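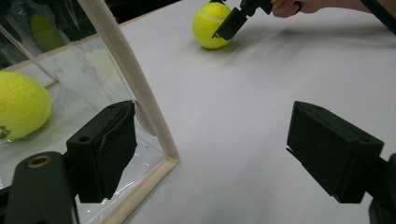
Slide 5: Tennis balls, one in the clear bin, one still at large on the white table.

Leave this up while people find seats.

Opening line: everyone at Pondbridge agrees that balls go back in the bin. The disagreement is over when.

The Studen catalog calls this sort of thing a "storage solution." Pause. Let them look at the beige edging and the creased plastic.

Main point – a bin you can see into gets used. Ours at the Wullberg hall had a lid, and we bought 2,000 balls last season to replace the ones under the bleachers.

Skip the cost table if we're past 3. If someone asks, the figure is 2,922, and yes, that includes the lid.

Next: Robles and the broom closet.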